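Kikeo word list - read me first

Rough notes so the next person can use the files. Ask Embla Sundqvist if something is missing, she built most of it.

What this is

Kikeo is a list of kitchen and mealtime words as people in and near Munden say them at home. Not dictionary words. What you'd shout across the table. 255 entries, spoken by people who grew up in the town or the villages on the river side. Each entry has the word, what it means in plain English, who in the family uses it (gran, kids, everyone) and a note if there's an argument about it.

Started as a spreadsheet for a local history evening, got bigger.

What's in the folder

words.csv - the list itself, one word per row
speakers.csv - speaker number, age band, village. No names
notes.txt - longer stories that didn't fit in a cell
old/ - earlier versions, please don't use, the spellings are all over the place

Columns in words.csv

word - as the speaker said it, spelled by ear
meaning - short, plain
group - one of: tools, dishes, food, manners, insults
speaker - number, matches speakers.csv
heard - home, shop, school or other
sure - yes / no / half. "Half" means the speaker knew the word but wouldn't use it themself
remark - anything else

Blank means not asked. A dash means asked and they didn't know. These got mixed up in the first batch, mostly fixed now, a few left in the food group.

How the words were collected

Talked to people in their own kitchens where we could. Tea, a chat, then the word sheet. The sheet has small pictures and gaps, and the speaker says what they call the thing. After that, free talk, which is where nearly all the good ones came from. The insults group is entirely free talk.

Imke Böttcher did the second round and checked the spellings against her own ear. Where she and Embla heard it differently both spellings are in, with a slash between.

The tools group is the messiest. Younger speakers have a word for everything on the table, older ones often use one word for anything you lift food with, so spoon, fork and tongs can all land on the same row. We split them where the speaker split them and left them alone where they didn't. Same goes for trays. Some say tray, some say board even when it plainly isn't one. 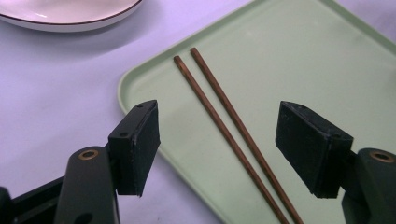 Tools group: chopsticks, on a green tray.

Chopsticks got us three different words, two of them borrowed and one that as far as we can tell is just "sticks" with a local ending. All marked "home". Worth asking more people under thirty.

Spelling

By ear, with the letters on an ordinary English keyboard. Long vowels are doubled. The throaty sound is written kh. Stress isn't marked unless it changes the meaning, and then there's an apostrophe before the stressed bit. Yes we know there are proper ways to do this. The speakers wanted to be able to read it.

Known problems

- Too many speakers from the town, not enough from the villages
- The dishes group leans heavily on one speaker (number 2) who is a very good talker
- Bread words probaly need their own group
- Some rows in food have the meaning and remark swapped, look for very long meanings
- Ages are in bands so you can't work out anything fine about who says what
- No sound files. Asked, and most people said no, so that's that

Please don't

Don't try to work out who the speakers are. It's a small place. Don't print the insults without the remark column, a few are only rude if you say them to your mother-in-law. Don't merge this with the Kuusk list without talking to us, their group names look the same as ours but mean different things (their "dishes" is crockery, ours is cooked food).

Using it

Fine for teaching, talks, family projects, study. Say it came from Kikeo and give the version. For anything you're going to sell, write first. Naltolico used part of an earlier version in their quiz night booklet, with permission, and the spellings there are the old ones so don't copy from it.

Versions

1 - the history evening sheet
2 - Imke's round added, speaker numbers redone, so version 1 numbers won't match
3 - this one. Slashes added, manners group split off from food, doubles taken out

Still to do

Get the paper sheets from January typed up. Sort the bread. Ask again about soup, becuase the soup rows contradict each other and both speakers were certain.

Corrections to Embla or Imke, usually in on a Thursday. Send the row as it is now and the row as you think it should be.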